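Search this site Enter keywords Go

Setting Up and Maintaining a Two-Gripper Hand-Held Cell

Kristóf Tóth
Last revised 2025-01-25

This procedure covers the tabletop cell we call Judine: one table between two aluminum rails, and a pair of hand-held grippers with white marker plates on top. Do the full procedure after any move of the table or rails, and the short version (steps 3 to 5) at the start of each session.

You need a hex key set, a lint-free cloth, a straightedge, cable ties, and the test objects.

1. Table and rails

Push the table between the rails and lock it in place. Lay the straightedge across both rails at the front and again at the back. If it rocks, loosen the rail feet on the high side and let them settle before tightening again. Tighten the post feet last. Tightening them first pulls the rails out of line, and the fault will not show until the plates are checked in step 4.

2. Work surface

Cover the table with the pale surface. Bare wood grain upsets the exposure setting in the Premeo recorder, so leave only narrow strips of it uncovered. Wipe the surface with a dry cloth. Replace it when marks no longer come off, especially in the middle, where most picks are made.

3. Cables

Each gripper has its own cable. Plug in the left one first; the recorder assigns ports in the order it sees them. Leave a loop at the handle large enough for the wrist to turn fully both ways, then run the cable down and away from the work area. Do not tie it to the rail within reach of the hand. A tight cable drags on the gripper at the end of a long reach, and the drag appears in the log as a slow drift in wrist angle.

4. Marker plates

Check that each plate is seated flat on its mount and that the screws are snug. Do not use thread lock. Hold both grippers over the front of the table with the fingers open and facing inward, and keep them still until the recorder reports a lock on both plates. 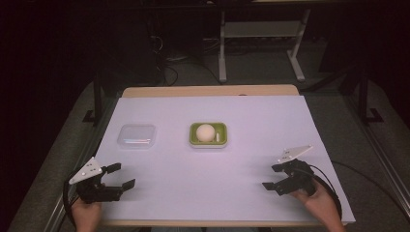
If one plate locks and the other does not, swap the two cables and try again. A fault that moves with the cable is a cable fault. A fault that stays with the gripper is usually a dirty plate. Clean it with the dry cloth only, as solvent dulls the white finish. The recorder should hold lock for 204 frames without a break. Fewer than that, go back to step 1.

5. Finger travel

Open and close each gripper 20 times with nothing between the fingers. Travel should be smooth, with no click at either end. Then run the tray test with the right gripper: pick up the round test piece, raise it clear of the rim, hold, and put it back. Keep the left gripper open and out of the way.

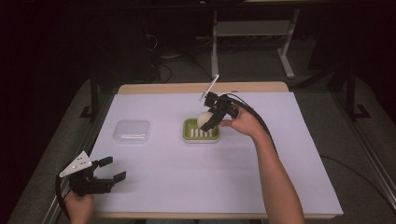

Step 5, tray test. Test piece in the right gripper, over the green tray.

The piece must not turn or slip during the hold. If it does, check the finger pads for wear before touching the spring setting. Pads are changed as a pair. Repeat the test with the left gripper, then save both runs under the session name.

6. Service interval

The log counts closing cycles for each gripper. Our first set of pads was worn out at almost 2,168 cycles, so we now inspect at half that and replace on condition. Spare pads are in the Cabello drawer. The full rail check is due again in May, or sooner if the table is moved.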